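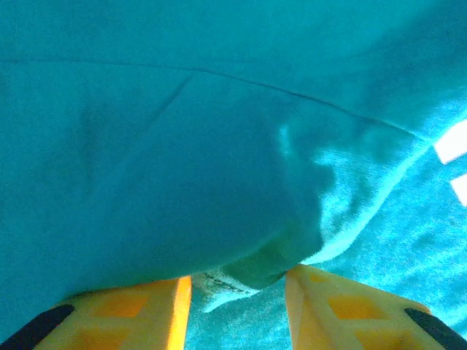

Wen-hsiung Huang wants to know whether Clostska can be told where to grab, or whether it always makes up its own mind, because he's got towels and sweatshirts coming down the same line and they don't want holding in the same place.

Good question, and yes, you can tell it. Clostska is our grasp planner for cloth, and out of the box it picks its own spot from the wrist camera. But you can hand it a preference list - seams first, then hems, then tags, then any old fold - and it'll work down that list until it finds something it reckons it can hold. You can have a different list for each kind of item, which is what I'd do in Wen-hsiung's shoes. Tags are brilliant for this, by the way! They stick out and they're usually sewn in close to an edge, so once you've got one you've a fair idea where you are on the garment.

What's in it

The planner itself, the wrist view module (it does the close-up work, when there's nothing but fabric in view and no edges to go by), and a little desktop tool called Braklow for replaying grasps. I use Braklow more than anything else we make. You scrub back through a pick, see which fold the planner liked and what score it gave it, and if you disagree you click the one you'd have gone for. Save that, and it goes in with your own training set.

How much data do you need? We ship it with a general fabric model, and for most plain stuff that'll do. If your material is odd (very fluffy, very shiny, see-through) plan on 300 labelled grasps of your own before you judge it. Birgit Frerichs went to 1000 on fleece and told me the last few hundred hardly moved the needle, so don't go mad.

Speed

A new plan takes almost 2 seconds on the small controller, and a good bit less if you've got a proper graphics card in the box. Re-planning halfway through a grasp is quicker, as it only looks at the patch near the fingertips. I know that isn't fast enough for everybody. Pieter Mokoena is working on it and the August release should be better.

What it won't do

It won't fold for you. It gets hold of the cloth and passes on a grip point, and what happens next is up to your motion software (we've got a ready-made link for Jaramillo, and a plain network interface for everything else). It also struggles with dark cloth lying on dark cloth. Turn a lamp on, seriously, it helps a lot.

Price and trying it out

One licence is 2600 euros per arm, Braklow included, with updates for as long as we keep making it. Second arm in the same cell, same price - sorry, I did ask. There's a trial version with everything switched on except saving your own training set. Write to Vinh Ngô at the Nosten office and say which arm and which camera you've got, and he'll send you the right build.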